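4. Setting up a sorting run

Set up the practice area before you switch on the robot. Two club members should be present throughout.

1. Put the storage bin on the carpet in front of the robot, between its arms.

2. Lay a flat cardboard box over the bin and rest a black tray on top.

3. Set out the round discs and square blocks on the lower shelf of the yellow unit.
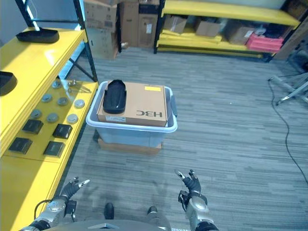 4. Start the Korkuva program and wait for both hands to open.

5. Set the arm speed to 400 for a first run. Second-year teams may go up to 3000 once Raluca Furtunǎ has signed their sheet.

6. Press Start and step back behind the line.

Note: a run ends after 21 moves – reset the parts before the next team takes over.

Caution: keep cables clear of the arms and feet. Never reach over the bin while the motors are live.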